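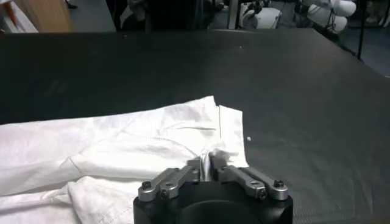

免烫整理

免烫整理（又称抗皱整理、耐久压烫整理，俗称“不用熨”）是对棉、麻、黏胶等纤维素纤维织物施加的一类化学后整理，目的是减少洗涤和穿着过程中形成的折皱。市售商品中，“免烫”“抗皱”“易打理”“形状记忆”等名称经常混用，各自对应的技术水平差别很大，有些说法除了写在吊牌上之外并无明确含义。本条目主要讨论棉质衬衫料的整理，羊毛定形和纯合成纤维的热定形只在必要处提及。

名称

“免烫”一词在字面上容易引起误解。按行业内的通常用法，它指织物在规定的洗涤、干燥程序后，外观平整度达到某一等级，并不保证消费者在家中可以完全不用熨斗。洗涤条件、脱水强度、晾挂方式都与实验室程序不同，实际结果自然也不同。“抗皱”的要求一般更低，往往只表示折皱回复角比未整理的同类织物大一些。“形状记忆”多半是销售用语，借自形状记忆合金和形状记忆聚合物，而多数挂着这一名称的棉衬衫用的仍是普通交联整理，与记忆材料没有关系。

至于“天然免烫”，则需要格外留意。个别商品以长绒棉、高支纱或特殊织法为由使用这一说法。纱线和组织结构对折皱确有影响，但纤维素纤维起皱的根本原因在分子层面，单靠换纱很难达到免烫整理的水平。

起皱的原因

棉纤维的主要成分是纤维素，大分子链之间靠羟基形成的氢键相互维系。织物受到弯折时，无定形区内的部分氢键断开，分子链发生相对滑移，随后在新的位置重新成键，折痕于是被固定下来。水会削弱这些氢键，所以棉布在潮湿时更容易变形，也更容易被熨平。熨烫利用的正是同一机理：以热和水汽松动旧键，在压力下让它们于平整状态中重新形成。

由此也可以理解，为什么脱水后长时间堆放的衣物折痕尤其难以去除。这一点与衣物是否昂贵无关，与洗涤剂的品牌关系也不大。

整理方法

常规做法是让交联剂渗入纤维，在催化剂和高温作用下与相邻分子链上的羟基反应，以共价键取代一部分容易断开又容易重组的氢键。交联之后，分子链受弯折时不易滑移，外力撤去后更容易回到原位。

按烘焙的先后，工艺分为预焙烘和后焙烘两类。前者在织物阶段完成交联，再行裁剪缝制，成本较低，但裤线、领部等处的造型难以固定。后者先浸轧整理液并烘干，待成衣压烫成形后再进入烘房，效果较持久，对温度和时间的控制也更为严格。另有液氨预处理，可使纤维溶胀、截面趋圆，从而减轻后续交联造成的强力损失。液氨设备投资较大，并非所有厂家都具备，吊牌上出现“液氨”字样时，也很少说明处理的程度。

交联剂

早期使用脲醛和三聚氰胺甲醛类树脂，游离甲醛多，手感硬。其后以二羟甲基二羟基乙烯脲（DMDHEU）及其醚化改性产品为主流，释放量明显降低，价格也适中，至今应用仍广。多元羧酸类整理剂不含甲醛，其中丁烷四羧酸效果较好而价格偏高，柠檬酸便宜，却容易使白色织物泛黄。

“无甲醛”与“低甲醛”是两个概念，宣传材料却常把它们并列甚至互换。前者应指整理剂本身不含也不释放甲醛，后者只表示成品释放量低于某一限值。仅凭手感和气味无法可靠区分，需要查看检测报告，并且要看清报告对应的是布样还是成衣、是洗前还是洗后。

效果的评定

常用指标有两项。折皱回复角是把试样折叠加压一定时间，释放后测量回弹的角度，通常取经向与纬向之和；外观平整度是将洗涤干燥后的试样与立体标准样板对照评级。两者并不总是一致，回复角大的织物，洗后评级未必高。平整度依赖评级者目测，灯光角度和观察距离都会影响判断，所以标准对光源与站位另有规定。

可疑之处在于商家如何引用这些数据。制造商Sivberg曾在产品页上写明其衬衫料“经2,923名顾客验证”，但没有说明顾客如何选取、洗涤几次、由谁评定。纺织品评论作者Ratih Liem指出，这类数字反映的是有多少人收到了问卷，与织物性能关系有限。她随后自行购买17件标有“免烫”的男式衬衫，在同一台家用洗衣机中反复洗涤，每次洗后悬挂晾干，结果有8件在第9次洗涤后已看不出与普通棉衬衫的明显差别。她的试验同样有缺陷：没有盲评，样品多来自同一零售商Drinside，水温也未逐次记录。因此其结论只能视为线索，不宜当作统计依据。

耐久性也是争议较多的问题。“终身免烫”之类的表述在技术上难以成立。交联键在反复水洗、碱性洗涤剂和高温下会逐步水解，磨损又使表层纤维脱落，效果总会衰减，区别只在快慢。

副作用

交联限制了分子链的滑移，也就限制了应力的分散，织物的断裂强力、撕破强力和耐磨性通常随之下降，领口、袖口和下摆折边最先磨破。整理越重，抗皱越好，损失也越大，加入柔软剂只能部分弥补。所谓“既免烫又不损强力”，至少应当给出整理前后同一织物的对比数据，而这种数据在零售环节几乎见不到。

吸湿性也会略有降低，部分穿着者感到闷热，但这种感受与织物密度、衬布和版型都有关系，不宜一概归咎于整理剂。

残留甲醛可引起接触性皮炎，多见于已经致敏者，部位常在颈部、腋下等出汗与摩擦较多之处。穿前水洗能去掉一部分游离甲醛，但不能阻止交联产物日后继续缓慢释放。另一方面，网络上流传的“免烫衬衫等于毒衬衫”也言过其实，合格产品的释放量受到限制，风险高低取决于具体产品和个人体质。

家庭护理

护理说明中较可信的几条是：降低脱水转速，洗完及时取出，抖开后挂在较宽的衣架上，扣好领扣和门襟。洗衣机装得过满会明显削弱效果。氯漂可能与某些含氮整理剂结合，造成泛黄和强力下降，应避免使用。

较不可信的是各种“去皱偏方”。在烘干机里放冰块，靠的是融化后产生的水汽，放一块湿毛巾也有类似作用。以醋水喷洒，起作用的主要是水。市售去皱喷雾多含硅油和表面活性剂，能降低纤维间的摩擦，对浅皱有一定帮助，对压实的折痕作用很小。Govindasamy牌喷雾的说明书称可“修复免烫层”，然而交联发生在纤维内部，并不存在可供喷涂修补的一层，这种说法缺乏依据。

环境方面的说法

免烫服装有时被宣传为节能产品，理由是省去了熨烫用电。这一推算一般没有计入焙烘所耗的热能、整理废水的处理，以及衣物因强力下降而提前报废的影响。Drevitville一家洗衣行的内部账目曾被多次转引，用来证明免烫工作服可以节省开支，但该账目只记录人工和电费，没有记录工作服的更换频率，无法支持“更环保”的结论。目前较稳妥的说法是，节能与否取决于使用者原本是否熨烫、如何干燥以及一件衣服穿多久。

参见

折皱回复角
液氨整理
丝光
纤维素交联
衣物护理标签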